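Reviews > Furniture > Tables

Drirkum 80 inch dining table, dark finish. Eight months in

Bought this after way too much back and forth. Short version: good table, bad delivery, mixed feelings on the finish. Four stars if they fix the leg bolts.

Assembly first. Box says one person, one hour. No. Two people minimum, the top weighs a ton. Junhao came over and it took us most of an evening, mostly because the bolts for the left rear leg were the wrong length. Called Drirkum, got a nice guy, new bolts came in 8 days. Meanwhile we ate with one leg held on by two bolts and a prayer. Fine, whatever.

Delivery was $60 and they left it at the curb. In the rain. Cardboard was mush on one corner but the top was ok. If you live upstairs pay somebody.

Size is great. Seats six easy, eight if people like each other. Legs are set in at the corners so nobody straddles one, my old Lumanham had that problem and I hated it for years.

The finish. OK so it looks fantastic, deep dark brown, everybody asks. But it shows every crumb and every bit of dust. Wipe it, looks great, ten minutes later there's lint. Also heat. I put a takeout container down for maybe a minute and got a pale ring, came out mostly with the mayo trick but I can still find it if the light is low. Use trivets. Cold glasses haven't hurt it so far but I'm strict about coasters now.

Scratches: a few. Cat. One from a belt buckle, dont ask. The Diltton touch up pen in walnut is close enough, the espresso one is too black.

Wobble: none once the right bolts were in. I retighten every couple months. The supplied hex key is junk and rounded off on day one, use your own.

Compared to the Lumanham: that one was $239 used, lighter, uglier, and I never worried about it once. Kids did homework on it with markers. Wouldn't let them near this one without a mat. So think about who's going to be sitting there. My friend Hwa-young has the same Drirkum in the light finish and says crumbs dont bother her at all, so maybe just get that one. I would if I was doing it over.

Smell was strong for about a week. Open a window.

Updating this in May if the ring comes back.

Related reviews
Lumanham folding table, long term
Diltton touch up pens, all the browns
Wi bench cushions
Felt pads that stay on

Contact | Copyright 2021 | Back to top

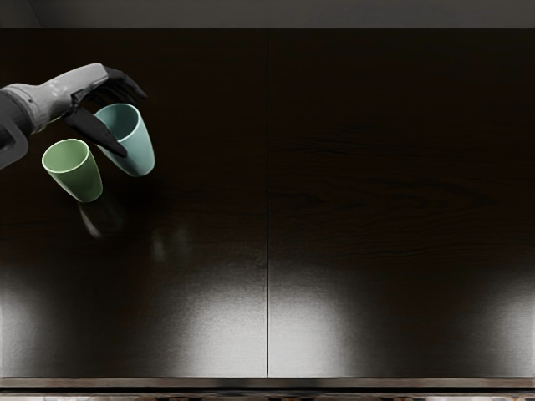 One more thing on the bolts, check all four bags before you send the driver off. Mine were labeled right and packed wrong, so the label tells you nothing. Hold one up against the drawing in the manual, page two I think.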